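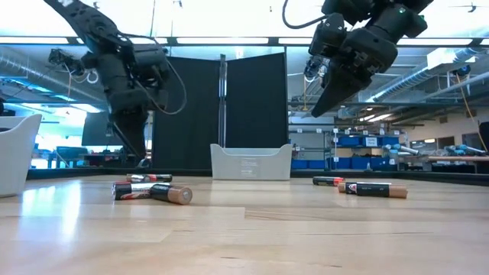

Cylindrical batteries with black wrappers, loose on a light wooden tabletop.

Tellitz Loose Cell Assortment, Black Wrapper

Item 326. Mixed cylindrical batteries for sorting benches, classroom electrical kits, parts rooms and anyone who goes through cells a handful at a time. Sold loose by the bag. Wrappers are black on the body, and the end color depends on the cell: copper, red or plain metal. Trim differs from one maker's run to the next, and we do not match color within a bag.

Cells are supplied without blister cards. If you want them carded for a store rack, order through Wonus and not from this page.

Sizes and mix
The assortment is packed by weight, so the mix of sizes changes a little from bag to bag. If your equipment takes only one size, order the single-size bag. The order form has a box for size, and orders that come in with the box left blank are filled with the mixed assortment. Bags can be combined on one order at no extra charge.

Storage
Keep cells in their bag or in a divided tray until needed. A dry shelf indoors is fine. Do not store them in a drawer with keys, coins, paper clips or hand tools, where metal can bridge the two ends. Cells left loose on a bench will roll, so use a tray with a lip if the top is smooth or slopes at all. The Skelley divided tray (sold separately) has a raised edge on all sides and stacks up to 4 high when full. Lids for the tray are also separate.

Sorting old from new
Put used cells in their own container as soon as they come out of the device. Once they are back in a pile with fresh ones there is no way to tell them apart by looking, and you will need a tester. Do not mix used and new cells in the same device. Do not mix brands or sizes in the same holder - this includes cells that look alike but carry a different label.

Before installing
Check the wrapper. A cell with a torn or lifted wrapper should go straight to recycling, even if it still tests good. Wipe the contacts in the device with a dry cloth. Read the polarity mark on the cell and the mark in the holder, and do not go by the color of the ends. A copper-colored end means one thing on one maker's cell and may mean something else on another.

Disposal
Used cells should go to a battery collection point. Tape over the ends before dropping them off. Customers with an account may return used cells in the Bondarchuk return pail, which holds three full bags. Pails are picked up with your next delivery if you note it on the order. Please do not put trash, button cells or leaking cells in the pail.

Shipping and returns
Orders placed by noon ship the same day, Monday through Friday. Ground service only. Unopened bags may be returned in the original carton. Opened bags cannot be returned, but if cells arrive damaged, keep the carton and contact us before throwing anything out.

Related items
Skelley divided tray
Skelley tray lid
Bondarchuk return pail
Tellitz single-size cell bag
Tellitz bench tester with needle dial - back in stock in April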